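Grirdale Evening Courses
Computer Assembly and Repair, Handout 6
Fixture plates and reading a bare motherboard
Version 9/2/26

Before the practical part

Please read this handout before you come to the bench. The first half is about holding small boards. The second half is about finding your way on a large board, with the processor in its socket and no cooler on top. In the last course many students were quick with the screwdriver but slow to say the name of what they were touching. This time we do the names first.

You need your notebook, a pencil and the wrist strap from your kit. If your strap is the old Lokilix type with the metal snap, check that the snap closes firmly. The new straps have a plastic clip and do not fit the old cable, so do not mix them.

Part A. Small boards and the fixture plate

A small circuit board is difficult to hold. It is light, it slides, and the hand wants to take it by the contacts. The contacts are exactly the place where the fingers must not go. For this reason we put small boards in a fixture plate when we look at them or when we measure something.

A fixture plate is a flat plate with raised shapes on it. Each shape is made for one kind of part. In this course we use these words:

Socket: a hollow shape, open on top. A part goes down into it.
Slot frame: a raised rectangle with a shallow channel in the middle. A flat part lies in it or stands in it.
End clip: one of a pair. The two clips hold a long board at its two ends.
Tab: a small upright piece that a part can lean on.
Bracket: an L-shaped piece that gives you a corner to push against.

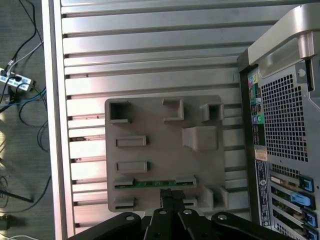

A long narrow board belongs between two end clips. Hold the board by its short ends and bring it to the clips level. Do not put in one end first and then bend the other end down. Circuit boards can bend a little without any sign on the surface, and a joint under a component can still open. You will look for this fault for a long time afterwards.

When the board is in the clips, touch it very lightly from the side. If it moves, take it out and begin again. Do not put paper or tape under it to make it tight.

The plate itself must also lie still. If your bench has a surface with grooves, see that the plate sits flat on the ribs and that no screw is lying under one corner. Students on smooth tables can take a rubber mat from the drawer marked Boros.

Exercise A
Draw the outline of your own fixture plate, one full page. Mark every raised shape with the correct word from the list. Where you are not sure which part a shape is made for, write a question mark. A question mark is better than a guess, and we will discuss them together.

Part B. Reading the motherboard

For the large board we use always the same order. It is not the only possible order, but when all the class uses the same one it is easier to help each other.

1. Find the processor socket. It is usually the easiest thing to find on the board, so we begin there.
2. Find the memory slots, and say on which side of the socket they are.
3. Find the expansion slots and any card that is standing in them.
4. Find the chipset. Often it is under a heatsink.
5. Find the headers and the jumpers.
6. Look at the capacitors, near the socket first and then at the edges.

On ordinary home computers the memory slots are mostly on one side of the socket only. On bigger boards, such as the ones for workstations and servers, you often meet a bank on each side. Do not put modules in such a board in any free slot you like. The manual gives the order of filling, and a wrong order can give you a computer that does not start, or one that starts and shows less memory than you paid for.

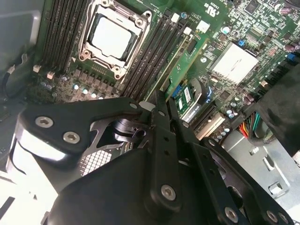

Figure 2. Motherboard with the processor in its socket and no cooler mounted. Two banks of four memory slots, no modules installed.

Some notes to the steps.

The metal part on top of a processor is called the integrated heat spreader. It protects the chip under it and carries the heat up to the cooler. Never switch on a computer when this part is bare. Also a short test is not allowed in our room. Before you mount a cooler, the heat spreader must be clean, with new thermal paste on it. Old paste must go away completely, also from the edges.

The frame around the processor presses it down on the contacts. Do not loosen its screws to see what happens. We will open the frame together in the next lesson, and you will see how the processor comes out straight up and never sideways.

An add-in card or a riser stands up from the board, so it is the first thing your sleeve will catch. Roll up the sleeves. When you must remove a card, look first for a screw or a latch. Then hold it at both ends and pull it straight.

Jumpers are small and they get lost. If you take one off, write down its position before, with a drawing. Color is a help to find the jumper again, but it does not tell you its function. For the function you need the manual.

With capacitors, look at the top. A good one is flat. If the top is round like a little hill, or there is something brown near the foot, write it in your notebook and show it to the teacher. Look from the side with a lamp, because from above a shiny top can deceive you.

Exercise B
Work in groups of 2. One person says the name of a part and the other one points to it with the wooden stick, without touching. After six parts, change. Then make a drawing of the board with the socket, the memory banks, the slots and the chipset in their right positions. It is enough if the proportions are correct.

Homework

Read pages 357 to 364 in the Seven workbook. Write one paragraph, in your own words, on the difference between a socket and a slot. The practical test on this material is in December, and the drawings from exercises A and B must be in your notebook when you come to it.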